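Courses > Television Studies > Unit 3 > Handout: The Backdoor Pilot

Unit 3 handout: The backdoor pilot
Instructor: Madalena Quintela

Read this before the seminar. The two episodes for this unit are both from Trisgate, the hospital drama we started in Unit 2. Watch them in order. The second will not make much sense without the first.

Definition

A backdoor pilot is an episode of an existing series that also serves as a test for a new one. The parent show lends its time slot, its crew and its audience. If the network likes the result, the new series goes ahead. If not, the episode still airs as a regular part of the parent show's season, and most of the money has been spent on something that can be broadcast.

A regular pilot has no such fallback. Many are shot, shown to executives and never seen by the public.

What to look for

Backdoor pilots tend to share some features. The regular cast is moved to the side, often with a trip out of town. A guest character arrives with a job, a home, a circle of friends and a problem that takes longer than one episode to solve. Sets appear that the parent show has never used. Dialogue carries more background than usual, as new people have to be explained to viewers who did not ask to meet them.

Case study: Trisgate and Dogbe

Season 3 of Trisgate ran 17 episodes. In the next to last one, Dr. Dogbe leaves the hospital to deal with her late father's plumbing business in the town of Stodach. Her colleagues get one scene at the start and a phone call near the end. Everything else takes place in Stodach.

The spin-off, titled Dogbe, was picked up in July and canceled after a single season. Its lead did not return to Trisgate. One line in the Season 4 opener says she is "doing fine up there," and the character is not mentioned again.

In your notes, mark each scene as belonging to the parent show or to the new one. Some are hard to place. The funeral scene uses the Trisgate theme music but introduces four new characters, and past classes have split on it.

Work and setting

The move from hospital to workshop changes what the characters do with their hands while they talk. In Trisgate, conversations happen over charts and in hallways. In Dogbe, they happen over repairs, and the dialogue stops and starts with the job. Compare the operating room argument in the first episode with the argument over the kitchen sink in the second.
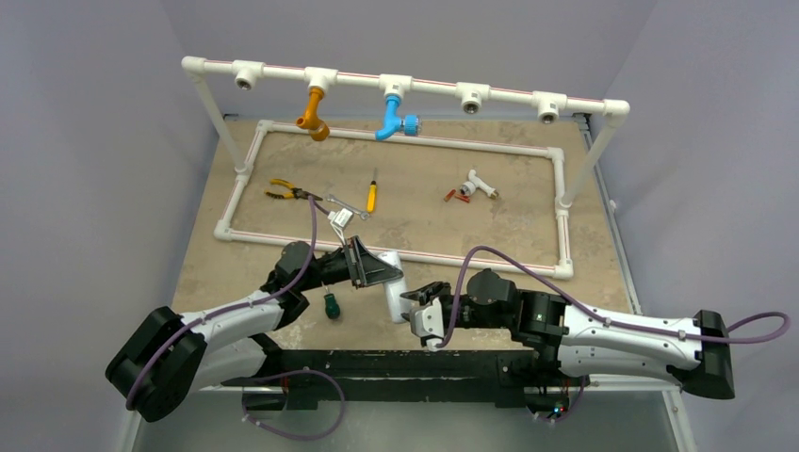
Faucets hanging from a white pipe frame.

Writing assignment

Write 900 words on one of the following.

Does the Stodach episode work as an episode of Trisgate? Refer to at least two scenes.

Should a parent show account for a character whose spin-off has ended? Use Dogbe and one other series of your choice.

Post your paper to the Tivby course page by 7th November. It counts for 40 percent of the unit grade. Plot summary should be kept to one paragraph. Give episode titles in quotation marks and series titles in italics.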